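Towing a small caravan with an electric car for the first time, how do I plan the charging stops?

Asked in: Cars and Towing > Electric

We have had our electric estate since December and so far it has only done commuting and school runs. In the summer we want to take the caravan from home to a campsite near Lumska, and it will be our first time pulling anything with this car. Before this we had a diesel and never gave the range a thought.

The caravan is a Warnar two-berth, 1000 kg on the plate, fairly tall at the front. The car is rated to tow it with a bit to spare. There is a factory tow bar fitted and the electrics have been tested with a lighting board.

What I would like to know:

How much range should I expect to lose? I have read everything from a quarter to two thirds.

Do I have to unhitch at every charger? The rapid chargers near us are all nose-in bays with a kerb behind the post, and I can't see how you would get a caravan in there without blocking the whole row.

Does the car's own route planner know about the caravan, or do I have to work it out by hand?

My other half would like to do the trip in one day. I would be happy to break it at Waaka, where there is a site that takes one-nighters, but that adds a detour and we would lose a morning.

Reply 1

You will lose half. Everyone does. Ring the site and ask if they let you charge from the pitch, some do and some get very cross about it.

Reply 2 (marked as helpful by the person who asked)

We have been doing this for four summers with a similar weight of van, so I will go through your points in order.

Range. Expect half of what you get solo at the same time of year, and be pleased if you do better. The weight matters less than you would think once you are moving. It is the front of the van pushing air that costs you, and a tall flat front is the worst for it. Ours is also tall and we get a bit over half on a calm day. With a headwind it drops well under. Speed makes the biggest difference of anything you can control. At 60 you will notice it, and if you come down to lorry speed you will notice it again the other way. We sit behind the lorries at a sensible gap and leave it there.

Do a test run first. Load the van as you would for the holiday, water tank empty, charge the car to full and drive a loop on the kind of road you will mostly be using. Write down the battery percentage at the start and finish, and the miles. That one number is worth more than anything you read on here, mine included. We did ours on a Tuesday morning when the dual carriageway was quiet, then marked up the chargers on a paper map with the new figure.

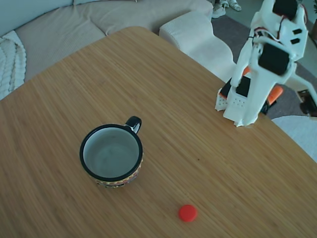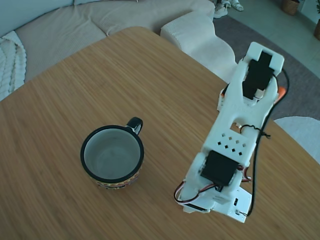 When you mark up the map, don't plan to arrive on nothing. Solo I will run down quite low before I stop. With the van on I want a fifth of the battery left when I pull in, in case the charger is out of order or there is a queue. Also look for a second site a short way on from each stop. If you can't find one, stop earlier.

From full you have more to play with on the first leg than on any of the later ones. The last part of the charge is slow on a rapid charger, so we go to eighty per cent or so and set off again. People forget this and plan every leg as if it were the first.

Unhitching. Sometimes yes. There are a few drive-through sites now and they are a pleasure to use. The two Flavico ones on our usual route have a long bay on the outside that is meant for vans and trailers, but I don't know what they have in your direction. Look at each stop on the satellite view before you go. What you want is either a bay side-on to the road through, or a car park next door where you can drop the van safely. If you do unhitch, put the handbrake on, wind down the jockey wheel, chock a wheel and fit the hitch lock even if you are only going across the car park. One of you stays with it. It takes us nine minutes to unhitch and hitch up again, less than we feared, and the car needs to be there longer than that anyway.

Please don't park across three bays and hope. At a quiet time you might get away with it but if someone comes in low you will have to move in the middle of a charge.

Route planner. Depends on the car. Mine knows a trailer is plugged in and turns off the parking sensors, but the planner takes no notice of it and will cheerfully tell me I can reach places I can't. It corrects itself after a few miles as it sees what you are using. Some of the phone planners let you set your own consumption, and you can put your test run figure in there.

One day or two. I would stop at Waaka. The first trip always takes longer than planned, and you don't want to be reversing on to a pitch in the dark.

Reply 3

Agree with most of the above. I would add tyre pressures, on both car and van. The car handbook will have a separate figure for towing, usually in a table on the door pillar or in the back of the book. Ours were well down and it made a difference to the range.

Check the noseweight as well. Electric cars often have a lower limit than the diesel you are used to, so don't assume what you loaded at the front before is still all right. Move the heavy awning over the axle.

Can't help with chargers near Lumska, we go the other way.

Comment from the person who asked

Thank you, very useful. Did not know about the noseweight and ours will be over with the gas bottle where it is now. Will do the test loop at the weekend if the wind drops. Still arguing about Waaka.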